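Workshop notebook — December 21, 2025

Long one tonight, sorry to whoever reads this after me. We finally ran the whole of Munshi with lights and sound together, top to bottom, no stops, and I came home too wound up to sleep so I'm writing it up while it's fresh.

The good news is the songs! The duet in the second act is miles better than it was in June, when we were still doing it at the piano with the door open. They take it slower now and you can hear every word. I'd still lose the last repeat, but I've been outvoted on that and I'm letting it go (mostly).

Cue 12 is a problem. The blue wash comes up before the singer has crossed, so she walks the last bit of it in the pretty light with nothing to sing yet. I moved the cue later on the Gestix file, saved it as a new version, and left the old one where it was. Please don't open the old one. Use the one with "late wash" in the name. 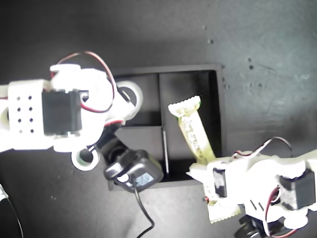 Bench, black tray with the dividers.

Sound next. The rain loop still clicks when it comes around — I've trimmed it twice and I can hear it from the back row both times. Going to try a crossfade. If that's no good we'll go back to the thunder sheet, which everyone likes better anyway, me included. The mics were fine except for the one that rubs on the scarf. Either the scarf goes or the mic moves up to the hairline, and wardrobe loves that scarf.

Scene change into the market is 50 seconds. Way too long! The band can cover half of that before it starts to feel like a waiting room. I think the cart should be preset behind the Puvalitz flat, and then it's one push and we're on. Need to check that the flat clears it. Also the stage left tape has come up again, so re-tape before anyone's in heels.

Seating for the Presolero hall is 163 with the side benches in. I'd like the front bench gone, the dancers come very close to it in the finale and I spent that whole number holding my breath.

To do: crossfade on the rain, spare gels, tape, ask about the bench, print the running order bigger.

2 comments · 12 shares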